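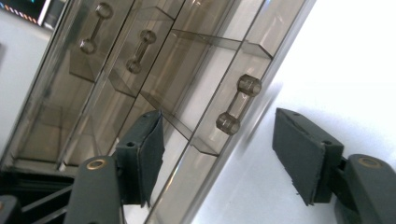 Smoky-brown acrylic case with the small dumbbell-shaped pieces inside.

Visit to the Kostano workshop, February

We got to Kostano a little after 2 and were signed in at the side door, the front one being blocked by a delivery. The firm makes display cases and small fittings for shops, and opens up to visitors twice a year. There were 18 of us, split into two groups.

Wichai Klinhom took ours. He started in the cutting room, where the sheet is stored upright with the protective film left on. Clear sheet is most of the trade, he said, but tinted has picked up and they now keep brown in stock. Edges are polished on a machine at the back. It was too loud to hear much there, so he answered questions in the corridor.

The finished cases were the part I had come for. The brown one has thin shelves set at an angle, and the tint lets you see through one compartment into the next, though things get fainter the more layers you look through. The little dumbbells are in the same see-through brown, two short cylinders with a slimmer bar between. I liked the one nearest the outer edge best, as the rounded ends catch the light.

Tea was in the canteen and lasted 30 minutes. Offcuts were on sale by the door, cash only. Parking is on Boychuk Lane and fills up early.

2 comments | 18 shares

Recent visits
Notside pottery open day
An afternoon at the Dodex print works

Contact us | Back to top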